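Who Gets to Apologize? How Gossip Pages Covered the Godoy Breakup
Final project report, Celebrity and Media
Silvana Conceição
17/02/2021

I went into this project thinking I'd be writing about a reality show. I'd watched every episode of Jiltano with my roommate (twice, if you count the reunion) and I wanted an excuse to keep talking about it.
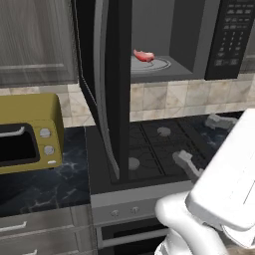

So my first proposal was a big messy thing about the whole cast, and my professor sent it back with "pick one story" written across the top. Fair enough! I picked the Godoy breakup.

If you didn't follow it: the Godoys were the married couple on the show, the ones with the hot tub and the matching robes. They split up during the reunion, on stage, after the host read out a text message that both of them said they'd never seen. Then they each apologized online, on the same night, in posts that were nearly the same length and used a lot of the same words. I remember reading the two side by side and thinking they must have had the same publicist. What got me was how differently people reacted. His apology was "brave." Hers was "damage control."

My question was pretty simple. Did the gossip sites treat the two apologies differently, or did it only feel that way to me as a fan who was clearly on her side?

I used two sites, Pidex and Zellero. Pidex is the fast one, with short posts and huge headlines and a poll at the bottom of everything. Zellero runs longer pieces and likes to think of itself as above all that, though it covered the hot tub episode four times. I collected every post from both sites that mentioned either apology and ended up with 410. I read them all. I don't recommend doing that in one weekend, which is more or less what I did with the second half.

For each post I wrote down which apology it was about, what verbs the headline used, and whether the writer quoted the apology or just summed it up. At first I also had a column for "tone," and it was a disaster. I'd mark something as sarcastic, come back after lunch and decide it was sincere. A friend tried it on a small batch and we disagreed on eight of them, so I dropped the tone column and stuck with things I could point to on the page.

The verbs turned out to be the best part. In his headlines he "opens up," "admits," "breaks his silence." In hers she "claims" and "insists" and, in one Pidex headline I've now read way too often, "begs." She didn't beg. I have the post open in another tab and there's no begging in it. Pidex was worse than Zellero about this, but I'd expected a bigger gap between them – Zellero just hides its verbs in the second paragraph.

Quoting was the other thing. His apology tended to get quoted in full blocks, so readers could judge it for themselves. Hers got chopped into little pieces with the writer's comments in between. I think that matters more than the headlines do, because a sentence on its own can sound like almost anything.

There are things I'd do differently. I didn't look at the comments at all, and my classmates kept asking about them during my presentation. I also only have what was still online when I collected it, and Pidex changes its headlines constantly. A few posts had web addresses that didn't match their titles, so the first version must have said something else. I'd love to know what! If I'd started saving pages in May, when the reunion aired, I could have caught the changes as they happened.

I'm also a fan, and I should say that plainly. I liked her on the show and I didn't like him much. Having the verbs written down in a spreadsheet helped with that, and I did find some headlines that were nicer to her than I'd remembered. Most of them were from Zellero, and most of them came later, after she'd signed up for the next season.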